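Bench notebook, collection bay

10/09/2024

Picking this up after lunch, morning notes are on the loose sheets and I'll staple them in.

Task today is the plate and fruit one for the Fakorstead set. Put the fruit on the plate, hands back to the upright start pose, end of episode. The request was for 70 good episodes by the end of the shift. I said fine. I still don't believe the number means anything, and I'm going to write down why while I'm annoyed enough to be clear.

The total in the Zaterier folder stood at 2062 before we began. It gets quoted upstairs as if it were 2062 different things the policy has seen. I went through the index over coffee. A large part of it is the same reach, same mat, same side, same height, same operator on the same kind of day. A net trained on that will learn where the fruit was. Whether it learns to look for the fruit is a separate question and we have no test that separates the two. The Friesen eval script moves the start position by a couple of grid squares and calls it held out. I don't call that held out.

So for this session I changed the protocol without asking:

- Fruit position drawn from a shuffled list, not "wherever it landed last time."
- Plate can go anywhere on the mat it will sit flat, including half under where the hand starts. Operators hate this. Good.
- Swap which hand does the pick every block.
- No redo because it looked ugly. Redo only if the recording is broken. An ugly grasp that ends with the fruit on the plate stays in and gets tagged ugly.
- Log the failures too. Separate folder, do not delete.

On the last one: I know the Fodora trainer throws failures away at load. Then it can throw them away at load. I want them on disk. Last December we wanted to know how often the thumb slipped and the answer was that we had cleaned all the slips out of the data ourselves.

First block went slowly. Two things to note.

1. Clock drift between the head view and the wrist view. I lined them up by eye on the moment of contact and they don't agree. Small enough that the merge tool passes it, big enough that I can see it stepping through. The merge tool checks the first stamp and the last stamp and assumes the middle behaves. Somebody wrote that in a hurry and it may have been me. Need a per-frame check before any of this goes in the training set.

2. Operators get better during a block. Sounds like a good thing. It means early episodes have hesitation and small corrections and late ones are one smooth swoop, and if we keep only the late ones (as the quality filter more or less does, it scores on duration) we lose every example of recovering from a bad approach. The policy's usual failure is a bad approach it can't recover from. I have raised this before. I'll raise it again with a plot this time.

Second block, swapped hands. Several people have told me the setup is symmetric so this shouldn't matter. The arms mirror each other on the drawing. The operator doesn't. Path on the off hand comes in higher and drops late. I expect the policy to treat that as a second way of doing the task and average between them, and the average of those two is a hand closing on air. We'll see. Would be glad to be wrong.

About the wrist view. It's sold to me as the thing that fixes occlusion. For the last bit of the reach, maybe. At other points in the motion it looks at the room: rack, signs, monitor, floor. There is a screen with large lettering in it that the network has no business knowing about. If the screen shows one page during collection and another during eval, we've handed it a cue for free. I want one run with the background masked and one without, same seed, before anyone tells me the wrist view helps. The head view has its own problem, with the hand covering whatever it is about to pick up. In the one I pulled, the fruit is partly behind the left arm and the plate is partly under the right hand, and that's with both hands doing nothing interesting.

Pulled one from each view to keep next to the masking note:

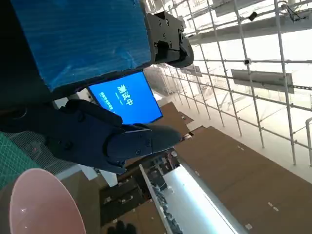
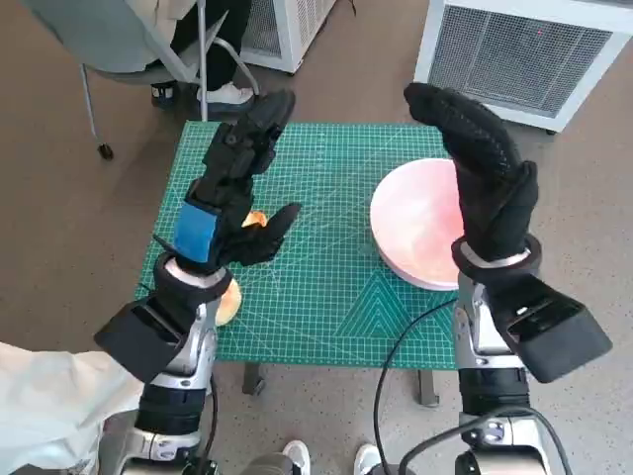

Wrist first, head second. Try to find the task in the first one: there's some green mat low on the left, a pink bowl rim, and a great deal of everything else.

Tally and leftovers

Did not make 70. Stopped when the operator's hands got tired, and I'd sooner have fewer than a tail of tired ones labeled the same as the rest. Put the real count on the sheet, don't round it up. If Fakorstead wants the full number they can have another session.

Drift: not fixed. Wrote a short script that prints the offset per frame, it runs but I haven't checked it against a known signal. Don't trust it yet. A tap on the mat visible in both views would do for a known signal. Add a tap to the start of every episode from the next session on. Cheap.

Tags: "ugly" is being used for two different things already, poor grasp and poor placement. Split it. ugly-grasp, ugly-place. Retag today's by hand, it's not that many.

Masking run: needs a queue slot. Ask for two, one will fall over.

Cable on the right forearm loops low past the front of the table. Check for snagging before next time and put it on the setup list.

Also someone should write down what the table height was. I looked for it in the old session notes and it isn't there for any of them, so whether the older episodes match today's geometry is a guess. Tape measure is in the second drawer.

Prediction, so I can be held to it: trained on the old pile plus today, the eval score goes down a little on the Friesen positions and up on anything off the grid. If it goes up on both I'll suspect the split before I believe the policy.

Comments (4)

gridsquare
The smoothness thing matches what we saw on drawer opening. We stopped filtering on duration and the policy got slower but quit freezing. No idea if that carries over to two hands.

latebuild
Disagree on keeping the ugly ones in the main set. Tag them, sure, but weight them down. You're teaching it to be ugly at whatever rate your operator happened to be ugly that afternoon.

 reply from the notebook author
 Weighting is fine by me. Deleting is what I object to. I can't weight a file that's gone.

mm_bench
Table height was on the whiteboard before it got wiped. I think I have it in a message somewhere, will look. Also the merge tool check was not you, it was me, sorry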